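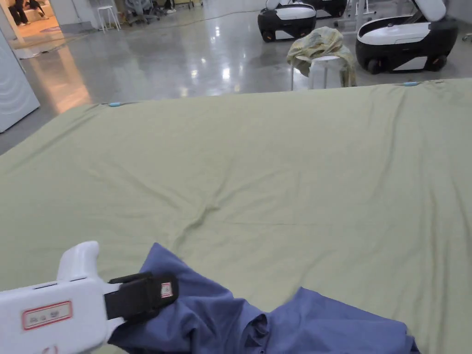 A reader wrote in to ask whether linen ever stops creasing, and whether it's worth the bother for someone who hates ironing.

Home Threads Fabric Dyeing Search

It never stops, and I love it for that! Linen fiber barely stretches, so a fold stays folded. Give it a year of washing and the creases go soft and rumpled, though – way nicer than the sharp ones it has out of the packet.

2/ My oldest piece is a tablecloth from the Oddale market. I've washed it something like every Friday since I got it and it's still getting better. Cotton from the same stall wore through at the corners ages ago.

3/ If you hate ironing: take it out of the washer right away, snap it hard a couple of times, hang it by the long side. I leave 4 inches folded over the line so it doesn't get peg marks.

4/ Skip the softener!! It coats the fiber and your dish towels stop drying anything (ask me how I know).

5/ Thibodeaux had remnants in their back room in December, 11 dollars a bundle. I came home with way too much and made napkins out of all of it. Wash before you cut, please, mine shrank a lot on the first go.

6/ Check the label says 100 percent. The Famau blends feel lovely in the store but they pill, at least mine did.

7/ Next up is dyeing a batch with onion skins from the Setness café. They're saving me a bag – so excited.

We use cookies to remember your settings. Accept Manage

More threads
Linen 101: weights and weaves
Mending a tablecloth corner
Onion skins, first try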